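Workshop > Logbooks > Skatari arm
3 min read

March, late evening

Back on the Skatari arm after a week of soldering other people's lamps. Good session! The wrist camera in the sim now sits where it does on the real bracket, so what I get on screen is finally the view we'll have on the bench. Emrys measured the offset with callipers and I typed it in wrong twice (sign error on the tilt, both times).

Swapped the test cube for the potato tonight. The cube was too kind to us. Flat sides forgive a sloppy approach, and a potato doesn't have any, so the pads have to come in level or it rolls off one of them. I kept the marble worktop from Mahmoud's kitchen model because I like it, and because all that veining gives the vision code something to trip over. 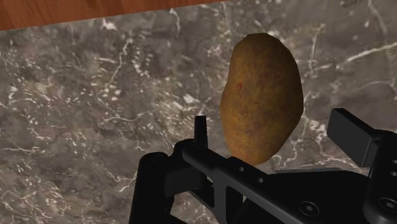 Ran 500 attempts with the start position jittered a little each time. 379 held through the lift. I'd have been happy with half that, so I may have made a noise that brought Bimla in from the laser cutter. Of the failures I stepped through, most were the closing speed: the first finger to touch shoves the potato before the second one gets there. Dropped the speed and the next short batch looked much calmer, but I didn't save the log, so that has to be done again properly.

Friction is still a guess. I've got one number for the whole skin and Maricica reckons a real one with a bit of soil on it will behave quite differently. She's bringing a bag from her allotment. Can't wait!

Mesh: went down to the coarse potato for speed. The finer one took 31 minutes a batch on the old Inby box, this one takes 9, and the grasps come out much the same. Keeping it.

To do:
- rerun slow close, SAVE THE LOG
- ask Irina if the rubber sheet for the pads has come
- reprint the cable clip, the old one fouls the wrist at full turn
- try two potatoes touching

If anyone wants the sim box before I'm back in, stop the Coman job first, it hogs the graphics card. Password is on the inside of the cupboard door.

Filed under: Grippers, Simulation, Things in progress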